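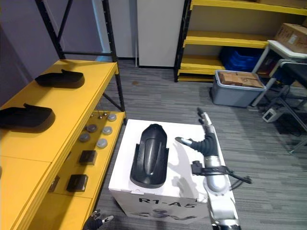
## Drover, end of term notes

Apr 22, 2020

The written report for the robotics project class went in on Monday. It has a page limit and a fixed set of sections, and a lot of what I wanted to keep didn't fit in either. So I'm putting it on the blog. Some of it will only be useful to the next group that takes the project over.

Drover is the name of our control program. People in the class also started using it for the robot, and after a while we did too. The assignment was to get a two-armed robot to take parts off a shelf and set them on a surface at a different height, using only what the robot can see from its own head camera. Everyone in the class got the same assignment. The groups could pick their own parts and their own surface.

We picked the black molded shells. I'd pick something else if I did it again.

### Why the shells were a bad choice

On paper they're fine. They're light and rigid, and each one is long enough to give the hand room. They have flanges down both sides, and we assumed the fingers would hook under those.

The trouble is how they look to a camera. With the ridge facing up under the lab lights, the top surface gets bright reflections all along the curves. Our detector kept treating the reflections as edges. It would find one part, then two narrow parts, then one part again, with nothing on the box having moved. On the yellow shelves the shells looked matte and the outline came out clean almost every time, so the detector did well at the pickup end and badly at the drop end. We had tested only the pickup end until the middle of the term.

We tried three fixes. Turning down the exposure helped with the reflections and made everything on the lower shelf too dark to find. Masking out the brightest pixels left holes in the middle of the part. What worked well enough to keep was ignoring the inside of the shell completely and fitting only the outline, with the tapered end used to tell which way it was pointing. It's slower. It was also the first version that got the direction right on a part lying lengthwise on the white box.

The white box caused its own smaller problem. A black part on a white surface is easy to find, and so is the shadow of the hand. When the arm comes in from the right, it drops a soft shadow between the wrist and the part. The early detector added the shadow to the outline and made the shell wider than it was. We ended up taking the reading before the arm moves in and not updating it until the arm is gone. That means Drover can't see a part being bumped during the approach. It's listed in the report under known limits.

### The box as a table

The R1-A5 box was never meant to be the target. We had a proper stand, and the stand was the wrong height. The right arm had to lift its elbow so far that the wrist ran out of rotation. The box was standing on the floor, somebody set a part on it, and the arm reached it on the first try with plenty of motion left. We measured the box and put those numbers in the setup file, and there they stayed.

Cardboard has some drawbacks. The front edge of ours has a torn patch at the top. The lid also gives a little if the hand presses down, so the height in the setup file is only right when nothing is touching it. We set the release point a bit high and let the part settle.

If you're taking over the project, measure the box again. Don't trust our file.

### Recording runs

Most of the work was recording. One person moved the arms through the task, another reset the parts, and a third kept the log. We switched jobs every half hour.

The goal on the project sheet was 2000 usable recordings. We finished with 2959 total and threw out a fair number, which still left us above the goal. The common reasons for throwing one out:

- the part was set down facing the wrong way
- the log entry was missing or didn't match
- the left hand was resting somewhere it shouldn't have been
- the run was fine but the head camera had drifted since the last calibration

The left hand took us the longest to notice. Our task mostly uses the right arm, so whoever was driving would park the left one and forget it. From the head camera you'd see a metallic fingertip low on the left side, in front of the lower shelf, and in the next session it would be somewhere else. A model trained on that learns things about the left hand that have nothing to do with the task. We wrote down a fixed parking position and started checking it before each session. By then we had already recorded 260 runs without it. We kept those in a separate folder and trained with and without them. Without was better, so they're out of the final set.

I'd tell the next group to write the parking position down on the first day for both arms.

### Shelves

The yellow shelves look simple and they took up two full weeks. The upper one has a folded lip along the edge. If the fingers come in too low they meet the lip before they meet the part. We raised the approach path and then the fingers came down on the small tab that sticks up from the shell when it's turned sideways. The final path comes in above the lip and a little to one side of the tab. There's a drawing of it in the report, figure 4, and the caption has the offset in millimeters.

The lower shelf held the other parts we were supposed to get to: the gray round pucks, the dark square boxes, and the small metal ball pieces, some of them with stems. The upper shelf shades part of it. We got the detector to find the pucks when they were near the front, and we never got it to find the ball pieces in a way I'd call reliable. The square boxes would have been the easiest to grab and we ran out of time. If the next group wants a quick result, start there.

### The Bruneck round

Bruneck is the competition at the end of the fall class, held in November, and our group stayed on from that. I'm including it because a lot of our choices in the spring came from how it went.

Each team gets a fixed block of time and scores one point per part placed correctly. We ran an older version of Drover with hand-written motions and no learning at all. It placed parts quickly as long as they started where we expected. The judges shift the start positions between blocks, and in the second block we lost most of our time to retries. Over all the blocks we logged 113 attempts. I went through every one of them over winter break with the video next to the log. Almost all of the failures were one of two things: the hand closed before it had reached the part, or it opened before it had reached the surface.

The team that beat us, Fevard, moved more slowly than we did and paused before every close. We had laughed at the pause during practice. Drover pauses now too, for a quarter of a second, and you can change it in the settings.

### The Nigatu room

We worked in the Nigatu room on the ground floor. Some notes on it for anyone signing up for hours:

1. The gray floor is smooth and the box slides on it if you kick it. Put tape down at the corners and check the tape when you come in.
2. Leave the light strip on the back wall in the same state for every session. We have recordings both ways and the colors don't match.
3. The gray tote takes flattened cardboard only. It fills up fast.
4. Cables on the right-hand side go behind the folding furniture. The wrist cables are separate and need slack. Move the arm through its full reach by hand before you power anything.
5. Sign the sheet by the door, even for short visits.

### Where things stand

The learned version of Drover picks shells from the upper shelf and places them on the box. It does this best with the part near the front of the shelf. Toward the back of the shelf it gets worse, and we have fewer recordings there, so I think more data would help, but we didn't test that.

It doesn't handle two shells that touch each other. It doesn't stack. It has no idea what to do if there's already a part on the left side of the box top and not much room next to it, and it will go ahead and try. We added a check that stops the run if the free area is too small, and the check is conservative.

The code is in the class repository under our group number, with the setup file, the session logs, and the final set of recordings. The 260 early runs are there too in their own folder, marked do not train. The readme covers install and calibration. Calibration takes longer than it says, so leave an extra half hour for it the first time.

I still have the notebook with the shelf measurements and will scan those pages this week. The link will go at the top of the readme.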